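Section 2. Sorting the Small Things into Your Bins

Welcome back, and well done for getting the bins unpacked and rinsed. If you skipped Section 1 because you were eager to get going (we understand completely!), please go back for the part on washing, and then come and join us again. Toothbrushes, toothpaste, razors and the rest are small and slippery and love to wander off, so the Aketti set gives each kind a home of its own with a handle hole in the rim.

Before you start, find a wooden table or counter that you can reach from both sides, and wipe it down with a well-wrung cloth.

1. Bring everything out from the cabinet, the drawer and the bottom of the travel bag, and lay it on the table. Spread it out so you can see it all.

2. Put like with like. Toothbrushes go with toothbrushes and toothpaste with toothpaste, even if the tubes are different sizes.

3. Start with the toothpaste. Check that each cap is screwed on tight, then lay the tubes down in their bin, on a slant if they are too long to lie straight. 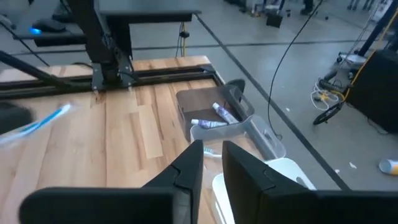
Can I stand the toothpaste tubes on their caps instead of laying them down?

You certainly may, as long as the tubes are the kind with a wide, flat cap. Narrow caps tip over as soon as you pull the bin forward, so lay those flat.

4. Next come the toothbrushes. Unused ones can share a bin and may be piled crosswise. A brush that is already in use should dry in the open air first, and we would keep it apart from the spares.

Caution: Razors need a bin to themselves. Put the guard on before you set one down, and keep that bin well out of the reach of children.

5. Set the bins in a row along the far edge of the table, with the ones you use every day closest to your good hand.

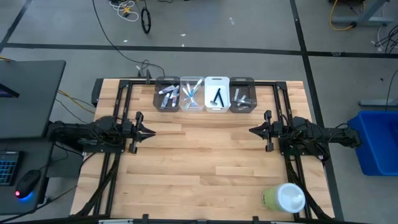 6. Now slide each bin forward by its handle hole and back again. If it drags or feels heavy, take a few things out. Loredana Fontana, who wrote the first version of this guide, kept travel sizes and little packets in the end bins, and we have done it her way ever since.

7. Anything still sealed in its plastic can stay sealed until you need it. Keep these spares together in front of the bins while you decide where they will live. 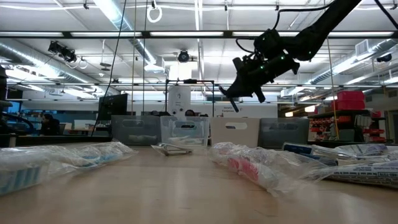 Small bags of spares do best lying flat, with the heavier ones underneath, and boxes can go behind them. Write the month on each bag as you put it away (a plain "May" will do nicely) and use the oldest first.

Note: Please don't fill a bin past 80 percent. A little room at the top lets you get your fingers in and find what you're after without emptying the whole thing.

When you are happy with the order, carry the bins to the shelf one at a time, with a hand underneath each. Labels and lids are covered in Section 3.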